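Última actualización: enero

Contra el óxido obligatorio

Hace unos meses entregué al club un vagón cerrado de la Stedska, escala H0, con la caja de un rojo limpio y los rótulos legibles de punta a punta. Tardaron menos de un minuto en preguntarme cuándo pensaba terminarlo. Contesté que estaba terminado. Hubo un silencio educado, de los que se guardan en los velatorios, y alguien me ofreció prestarme sus pigmentos.

Llevo desde entonces dándole vueltas a una idea que en nuestra afición suena a provocación: estamos ensuciando demasiado los trenes. Hemos pasado de la maqueta reluciente, que parecía recién salida de la caja porque acababa de salir de la caja, a una maqueta en la que cada tolva lleva encima la herrumbre de 100 inviernos. Y la llamamos realismo, con mucha solemnidad.

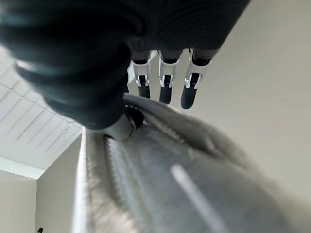 Los ferrocarriles compraban vagones nuevos. Parece una obviedad, pero conviene decirla despacio en según qué reuniones. También los repintaban, los mandaban a revisión y los devolvían al servicio con un aspecto que hoy sería descalificado en cualquier concurso comarcal. En una composición cualquiera convivían el vagón estrenado esa primavera, el que pedía taller a gritos y una mayoría aburridísima, ligeramente polvorienta, de la que no se acuerda nadie. Esa mayoría es la que falta en nuestras vitrinas. El polvo discreto no luce en las fotos — y un bajo de caja apenas agrisado no arranca ni un solo «qué barbaridad» a los visitantes.

Parte de la culpa la tienen los frascos. Hollari vende ya 7 tonos de óxido: claro, medio, viejo, profundo, húmedo, portuario y uno que se llama «abandono», y que compré, lo confieso, por el nombre. Cuando uno tiene en el cajón siete tonos de óxido, acaba encontrando dónde ponerlos. Yo he visto una unidad de viajeros, modelo precioso de Standell, con chorretones de abandono bajo cada ventanilla, como si el pasaje hubiera llorado todo el trayecto.

Tampoco ayuda el aerógrafo. Mi Cui de segunda mano tiene dos estados, atascado y diluvio, y sospecho que más de una pátina muy celebrada nació de un diluvio que su autor tuvo la sangre fría de defender. No me parece mal. He defendido cosas peores, entre ellas un techo con una huella dactilar mía que presenté como abolladura.

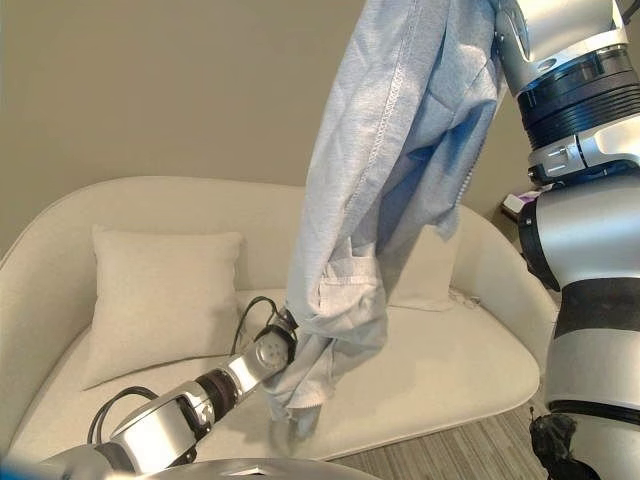
Una prenda gris de algodón, probablemente una sudadera, sujeta por dos brazos robóticos encima del sofá.

Lo que sí me molesta es la inversión de la prueba. Quien ensucia no tiene que justificar nada. Quien deja un vagón limpio debe presentar fotografía de época, a ser posible en color y con la matrícula visible, y aun así le dirán que ese día acababan de lavarlo para el fotógrafo. He pedido alguna vez la fotografía correspondiente al óxido y me han mirado como si pidiera la factura en un bautizo.

Mi propuesta es modesta. Antes de abrir el frasco, decidir qué edad tiene el vagón, qué carga y por dónde anda. Un cisterna con un par de años de servicio tendrá su derrame junto a la boca de llenado y poco más. Uno de carbón estará negro por dentro, faltaría más. Y de vez en cuando, una pieza recién pintada en mitad del tren, con su rojo impertinente, para que el resto parezca sucio por comparación y nos ahorremos la mitad de los pigmentos.

El mío de la Stedska sigue limpio. Lo llevo al club los jueves y lo coloco justo detrás de la locomotora — si hay que ofender, que sea en cabeza. La semana pasada lo encontré con una manchita parda en el testero derecho. Tono portuario, diría yo. Estoy haciendo averiguaciones.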